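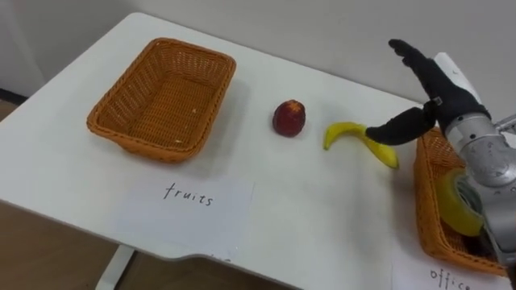
Why does a robot hand report a release when the object is still on its fingers?

In our case, the release flag was set from the commanded finger position and the measured position was never read.

Posted 1 May 2021
12 shares | 3 comments

The task was tabletop sorting, fruit in one basket and office supplies in the other. It had been running under the Dradine sequencer since April without a fault worth writing down. Then the packing tape went onto the object list.

A banana gets held from the outside. A tape roll has a hole, and the grasp planner likes the hole. It puts fingers through the core and closes against the wall of the roll. Lifting is very secure that way. Letting go needs the fingers to straighten fully and then withdraw along the axis of the core, and our place routine only did straight up.

The log for the failed run shows the open command, a 400 ms wait, the flag going true, and the arm starting its retreat. Wrist load at that point was still the load of hand plus roll. Nothing in the sequence compared the two. The roll went up with the hand, the next pick was queued, and Magdy Ashour pressed the stop.
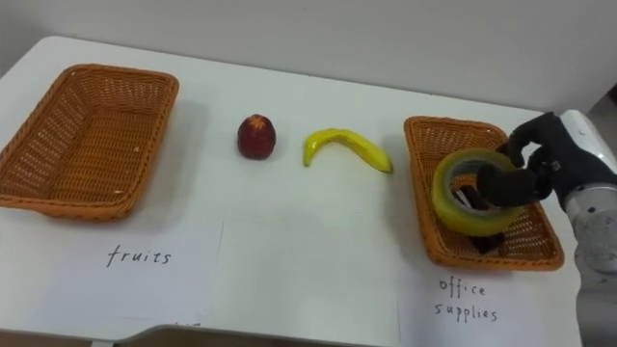
Finding the cause

Emese Bognár replayed the joint data. Two fingers stalled short of open because the curled tips were pressing on the inside of the core. The finger controller raised a stall warning on each. Plurkby, our message bridge, was set to forward errors and drop warnings, so the sequencer never saw them.

We repeated the place motion 15 times with the arm at reduced speed. The hang-up came back in 4 of them, always when the wrist was turned close to 90 degrees from the long side of the basket. With the wrist in line with the basket it did not occur.

Changes made:

- Release flag now requires measured finger angle and a drop in wrist load.
- Stall warnings from the hand are forwarded and hold the arm in place.
- Objects with a through hole get an outside grasp only.
- Retreat starts slow and stops if the load does not match an empty hand.

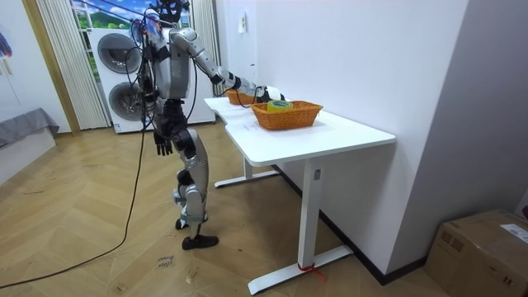
Side view of the cell: one hand at the baskets, the other arm down, tape roll in the nearer basket.

The safety side is minor but I logged it anyway. A roll of tape is light. The same flag is used by the drawer and bottle sequences, and a full bottle carried over the edge of a table is a different matter. Those two stay disabled until the load check has been tuned for them. The threshold is still a fixed number in the config file, and it should come from the object model.

3 comments | Share this post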